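Desk tidy task, two arms, one of them does nothing. Ideas?
Student Projects > Manipulation and arms

benchgoblin
Posted September 4, 2022 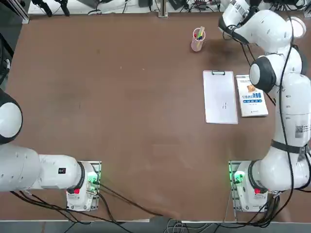
Our table, both arms. Cup of pens, clipboard, book.

Hi all, long-time lurker, first real post. I'm in a student project course and our team picked "tidy the desk" as our task. The arms have to take a pen from the cup, set it on the clipboard, then move the book to the other side of the table. Simple, right? Ha.

We've got 355 demos recorded so far and trained a policy on them over the weekend. The right arm does okay. It goes for the cup most of the time and gets a pen maybe every other try. The left arm just stays folded back and waits. It's supposed to come over for the book handoff and it never does. We call our setup Stident (long story, it was a typo on the sign-up form and it stuck).

Demo day is coming and I'd really like both arms to do something. Any ideas before we go record a few hundred more?

ploverkit
Where does the left arm start in your demos? If it begins tucked away and sits there for the first two-thirds of every episode, your policy has mostly seen "left arm holds still" and it learned that perfectly. We had the same thing in May with our block sorting project. Great at waiting, that robot.

benchgoblin
Yep, it starts folded every time. I hadn't thought about how much of each episode is just that. An episode is 60 seconds and the left arm probably moves for the last ten or so. Hmm.

ramen_torque
Trim the episodes or split the task. Train the pen part and the book part separately and switch between them with a key press. It's a class project, you're allowed to cheat a little!

Also, look at where your stuff is. Cup, clipboard and book are all bunched up on the right arm's side of the table. Can your left arm even reach that book comfortably? Ours would be stretched nearly straight, and it gets shaky out there.

ploverkit
Hard no on the key press. Lots of courses mark you down for that, and you don't learn why the thing failed. Fix the data first.

ramen_torque
They have a demo day coming. A working demo with a key press beats a broken one without. Ask your instructor and then do it, that's my whole position.

ploverkit
Sure, if the instructor says yes. I'd still want to know what's wrong before I paper over it.

benchgoblin
Okay so I went and tried the reach thing. You're right, the left arm can get to the book but only just, and the person on the controls always hated that part. I think we all rushed it. I watched some of the demos back and in a bunch of them the left gripper kind of swats at the book and then we call it good. Embarrassing.

Moving everything toward the middle of the table is easy enough. Do I throw out all 355?

mosswire
Don't throw them out. Keep the pen parts, those are fine. We did this for the Ballwood challenge last year with 609 episodes, and we cut each one at the point where the first object was down. Half a day with a script. Then we recorded fresh ones for the second half only.

One thing I'd change before you record anything else is the book. A paperback lying flat is nasty for a two-finger gripper. The fingers skate over the cover or catch it and bend it. Either let it hang over the table edge a bit, or have one arm push it while the other one grabs.

benchgoblin
Ooh, push and grab. That would give the left arm a real job too. Right arm slides the book over, left arm picks it up by the spine? I like that a lot.

mosswire
Spine, yes. And turn the book so the spine faces the left arm in every demo at first. Add the messy angles later once it works at all.

gantrygull
I'm going to disagree with most of the thread and say vary it from day one. Our team lined everything up nicely for weeks. We had 3,489 episodes by the end of the semester (two teams sharing a setup) and it still fell apart when a judge bumped the cup by an inch. If I could do it over I'd shift the cup and the clipboard a little before every single episode.

mosswire
That's fair with thousands of episodes. With a few hundred I'd rather have one thing that works.

gantrygull
An inch or two either way won't hurt them. I don't mean dump it all out at random.

ramen_torque
Mark a patch on the table with tape and keep everything inside it. Everybody's happy. Also check your pens! If you've got different caps in there the policy may have picked a favorite color. Ours only ever wanted the one marker.

benchgoblin
Oh no. I think it does go for the same one. I'll check tonight.

Plan for now: cut the old episodes, move the whole lot toward the middle, tape a patch, do push and grab with small shifts. And I'll ask about the key press, just in case – sorry ploverkit.

ploverkit
Forgiven. Post the loss curves for both halves when you have them, and a video of the left arm moving, even if it's terrible.

benchgoblin
Update: instructor says key press is fine as long as it's in the report. Seventy new episodes of the book part done so far. Left arm reached out and touched the spine on its own twice this afternoon, and there was yelling. It hasn't picked it up yet. The gripper closes too early, so that's tomorrow's problem.

mosswire
Closing early is usually the demos too. Have your driver pause for a beat before squeezing and see if that helps.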